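Chapter 2
Songs That Travel

When a stage show moves to another country, its songs must find new words. In 1833 the Karnard company brought a comic opera to Handberg, and the singers had only the foreign text.
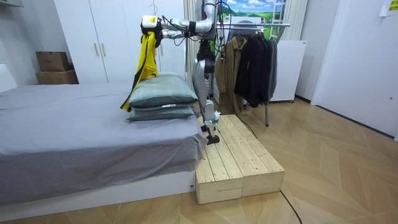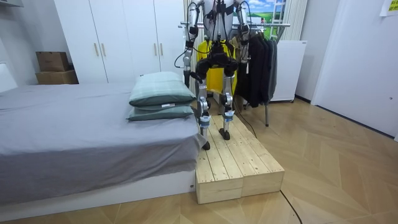
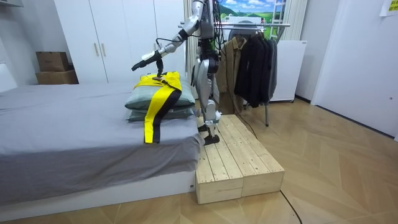

The theater sold up to 300 seats each Sunday, but many of the listeners could not follow the story. In this chapter we study how the translator keeps the rhythm of a line when the meaning must change a little. Before you read, choose one song which you know in two languages and write down both refrains.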